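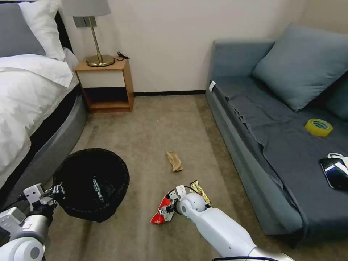
Figure 9.1 One gripper holds the rim of the trash bin while the other carries a wrapper toward it.

Contents | Previous chapter | Next chapter | Exercises | Index

Chapter 9
Planning for Two Arms

Earlier chapters treated the arm as a single chain with a single goal. Tidying a bedroom floor requires more. One arm must present a container, the other must bring objects to it, and the planner must keep both motions consistent in time - a requirement that affects every layer of the software.

We shall use the Plalia planning library throughout this chapter. Its task layer divides the work into short skills such as hold, reach, grasp and release. Each skill states the conditions under which it may start and the conditions under which it must stop. 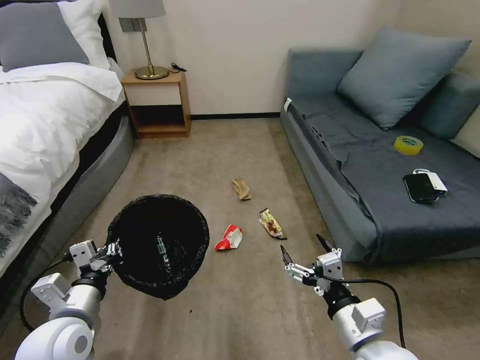
Page last changed: 18 Dec 2024

Figure 9.2 shows three pieces of trash on the carpet, with the bin held up in the left gripper and the right gripper open. The planner must choose which item to approach first. Gajewski and Moura propose a cost with two terms: the length of the reach, and the distance from the grasp point to the mouth of the bin. Section 9.2 derives this cost and compares it with a fixed order.

Perception raises a separate difficulty. A crumpled wrapper has no stable shape, and a tan item against a beige carpet offers little contrast. The detector described in Section 9.3 was trained by Harahap on 438 labeled views, of which 400 were used for fitting and the remainder for testing. It returns a region and a confidence value - it does not return a pose. The grasp must therefore be computed from depth alone.

Readers should be familiar with the collision checks of Chapter 5 before they continue.

9.1 Shared Constraints Between Arms

Let the bin frame be attached to the left gripper at the moment of contact.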